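Call for participants: household trial of the Kulletti fetching and tidying kit

Kulletti invites applications from adults living in or near Varthorpe who wish to take part in a home trial of its fetching and tidying kit. The kit consists of a robot arm with a two-fingered gripper, a low wheeled base and a handheld control. It is intended for people who find it tiring or painful to bend to low furniture, and for those who share a home with them. The kit is not yet on general sale. The trial will inform decisions about its final design, the wording of its instructions and the level of help offered to buyers.

The trial is run from our workshop in Sultville and is led by Margareta Stoica, to whom all questions about the work should be addressed. Visits to homes are carried out by our own staff together with fitters from Sârbu, the firm that supplies and services the wheeled base.

What the kit is expected to do

Participants will be asked to use the kit for a set list of everyday tasks and for any others they choose. The set list covers opening and closing drawers, taking out a small item and handing it over, returning an item to its place, and picking up light objects from the floor. Participants are asked to leave their drawers as they would normally be kept. We do not wish them to be cleared or arranged for our benefit, as the kit must cope with wrapped goods, soft goods and things that lie at an angle.

Drawers with a slot or cut-out in the front are of particular interest to the trial. The gripper fingers are narrow at the tip and are fitted with a soft outer layer, and we wish to learn how well this layer lasts on the edges of different kinds of furniture. Homes with knobs, bar handles or recessed pulls are also welcome to apply. 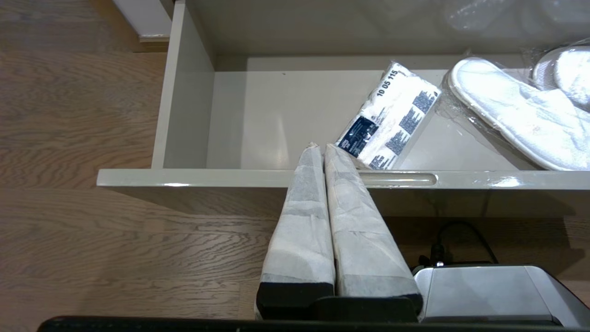
Gripper at the front of an open drawer containing a wrapped package and a pair of bagged slippers.

What participants will do

Each household will keep the kit for the full trial period, which begins in March. On the first visit our staff will bring the kit, check the floor, set the height of the arm and show the participant how to start, stop and park it. A second visit will take place midway through the trial, when the finger covers will be changed and the base inspected. The kit will be collected at the end.

Between visits, participants will complete a short record on each day the kit is used. The record asks which task was tried, whether help was needed to finish it, and whether anything was dropped, marked or left out of reach. It may be filled in on paper or by telephone. Participants need not use the kit every day. No record is required for Sunday, and the telephone line is closed on that day.

Those taking part will also be invited to a talk with a member of the team at the close of the trial. This will be held at home, and a relative, friend or carer may be present throughout.

Who may apply

Applicants must be aged 18 or over and must expect to remain at the same address for the whole of the trial. The main room in which the kit is to be used should be on one level, with a hard floor or a short, firm carpet, and should contain at least 2 drawers below knee height. There must be a wall socket in the same room and enough clear floor for the base to turn.

We regret that we cannot accept households with children under school age, or applicants who have a financial interest in Kulletti or Sârbu. Pets are not a bar to taking part but should be mentioned on the form. No knowledge of computers or machines is required. We would especially welcome applications from people who have not used equipment of this kind before.

Applicants with limited movement in the hands should state this when they apply. The handheld control can be supplied with larger buttons, and a table stand is available on request.

Payment and costs

Each household that completes the trial will receive a payment of £146. Households that withdraw early will be paid for the part they have completed. There is no charge for the loan of the kit, for visits or for replacement parts. Participants will not be asked to pay for damage to the kit arising from ordinary use. Kulletti will meet the cost of repairing or replacing household goods damaged by the kit, up to a limit of £1000 for each household, and any claim should be reported to the team as soon as possible.

Personal information

The kit carries a small camera near the gripper, which it uses to find drawer fronts and objects. Pictures taken during use will be kept by Kulletti for the purposes of the trial and seen only by the staff working on it. Participants may ask for any picture to be removed, without giving a reason, and may switch the camera off when the kit is not in use. Pictures will not be published without the separate written consent of the household.

Taking part is entirely voluntary. A participant may withdraw at any time by telephone or in writing, and the kit will then be collected at a time that suits the household.

How to apply

Application forms may be requested by post or by telephone from the Sultville workshop and are available in large print. The form asks for details of the room, the floor and the furniture, together with the name of one person who may be contacted if the applicant cannot be reached. Applicants who would prefer to give their answers by telephone may arrange a call between 10 a.m. and 4 p.m.

Suitable applicants will be offered a short home visit before a place is confirmed. This visit allows our staff to check the space and allows the applicant to see the kit at work before deciding whether to go ahead. All applicants will be told the outcome in writing. Those who are not offered a place may ask to be kept on our list for later trials.

Contact: Margareta Stoica, Household Trials, Kulletti, Sultville | © Kulletti. All rights reserved. | Back to top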